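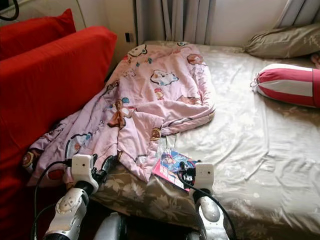
Quilt on bed, retail package on the sheet between the grippers.

Home Tickets Knowledge Base Fleet Status Shift Notes Log Out

Ticket 3669
Site: Varutel serviced apartments, family units
Unit: Plandberg two-arm bed unit, software branch Antwi
Opened: 2021-04-29
Opened by: Housekeeping desk, Varutel
Assigned to: Tuvuvach field support
Priority: Normal
Subject: Unit pauses with "unknown object on work surface" and waits for attendant

Problem as reported

The unit stops during the strip-and-fold routine when there is anything on the bed that is not bedding. It raises the amber light and sends a call to the attendant's handset. The attendant has to leave the kitchen or bathroom, clear the item, confirm on the handset and go back. In the family units this happens several times per bed. We were told when the units came in last November that one attendant could run a bathroom and a bed at the same time. In studio apartments that is true. In family units it isn't, and the rota was written as if it were.

The day shift wants two things. First, fewer stops. Second, the time on the room sheet corrected. The sheet gives 20 minutes for a family unit with robot and the people working it can't meet that.

Entry 1, Tuvuvach support

Thanks for the report. Please confirm:
- whether the stop is at the same point in the routine each time
- whether the handset shows a code next to the message
- whether the pre-clear step is being done before the unit is started

Please don't change the sensitivity setting until we have looked at it.

Entry 2, Housekeeping desk

The stop comes when the grippers are near the sheet and about to take hold of the top layer. Code is 2000. Pre-clear is being done for the things people can see when they walk in. It does not help with what is inside a quilt or under it. Kids leave things in the bed and they come out when the fabric gets moved.

Also, please note that two of the attendants have been lifting the quilt and shaking it out by hand before starting the unit. That cuts down on the stops, but it's the same shoulder work the unit was bought to take over.

Entry 3, Tuvuvach support

Code 2000 is the correct behavior for a packaged item. The unit is not allowed to pick up or push guest property, and anything with printed card or clear plastic is treated as guest property until a person says otherwise. We won't be turning that off. What we can change is what the unit does after it sees the item. At present it stops everything. On the current branch it can be set to mark the spot, work on a different part of the bed and call the attendant once at the end.

To check if that is safe in your rooms we need to see the unit with printed children's bedding. Character prints have been a source of false detections at other sites. The face prints have hard outlines and the unit can take them for separate objects.

Entry 4, Housekeeping desk

The handset was showing the same code on the pink blanket with nothing lying on top that the attendant could find. She checked by hand. So we think some of the calls are the print, as you say.
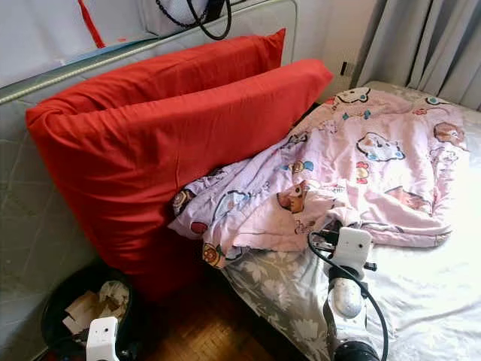
Right gripper at the lower edge of the pink blanket. Bright light on that side of the bed.

Entry 5, Tuvuvach support

Two separate causes, from what we can tell.

Cause A. Real objects. The stop is intended, the handling after it is too blunt.

Cause B. Printed faces on crumpled fabric. This one is ours to fix. Strong light from the window side makes it worse. The right half of the sheet goes nearly white and the unit has less to compare the print against. Please try closing the curtains fully before starting, and turn the ceiling light on. That is a stopgap and we'll take the step out again when the new object list is loaded.

Reviewing the log from the unit, 190 calls with code 2000 came from family units since the last update. We can't split these into A and B from the log alone. We need the attendants to mark each call on the handset as "item" or "no item" for the next few shifts. There is a button for this under the second menu. We know it is one more thing to press.

Entry 6, Housekeeping desk

Marking has started. Feedback from the shift, passed on as given:

The button is fine but it should be on the first screen. With wet gloves the second menu takes a few tries.

People don't mind the unit. Most would rather have it than not, mainly for the fitted sheets. What they mind is being called away in the middle of a bathroom and then having the room logged late under their name. The room sheet shows the attendant's number and not the unit's stops.

Evening shift asked who is responsible if the unit drops something of a guest's on the floor. They were told different things by different supervisors.

Entry 7, Tuvuvach support

On the room sheet: the stop time is already recorded by the unit. We can export it to the sheet as its own column, so that waiting and clearing time is shown against the robot and not the attendant. Varutel has to approve this, we can't switch it on from here.

On dropped property: that is for Varutel to answer in writing. From our side, the unit records what it was holding and when.

Checks still to do in the room are below. An attendant should be with the unit for all of these and should not be working in another room of the apartment.

Step 1. Clear the bed surface by eye only. Don't shake out the quilt.

Step 2. Close the curtains, ceiling light on, start the routine from the handset.

Step 3. Mark each call as it comes. If the unit stops twice at the same print, mark both.

Step 4. Run the floor-side check with the wastebasket left where it is, beside the red cushion. Stand clear of the left arm. Watch how near the gripper comes to the gray quilted panel and the wastebasket, and press hold if it touches the trash. Note any stains on the panel on the room sheet as usual, the unit does not report them.

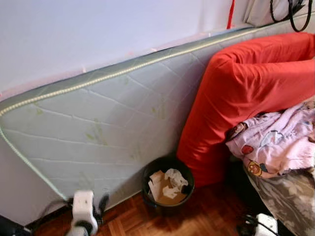 Step 5. Empty the wastebasket, put it back in the same place and run the floor-side check again. Write down if the arm takes a different path.

Step 6. Send the handset log before the unit is put on charge. The marks are cleared when it docks.

Entry 8, Housekeeping desk

Steps will be done on day shift, one family unit to start with. We have asked for the room to be given no target time while this is going on and that has been agreed.

The request for the extra column has gone to Varutel operations. So has the question about dropped items. The attendants asked to see the answer themselves and not get it second hand.

Entry 9, Tuvuvach support

Noted. The handset button is logged as a change request with Plandberg. Changing the after-stop setting to "mark and continue" is on hold until we have the marks from Step 3.

Status: Waiting on customer
Next action: Housekeeping desk to send handset log and notes from Steps 4 and 5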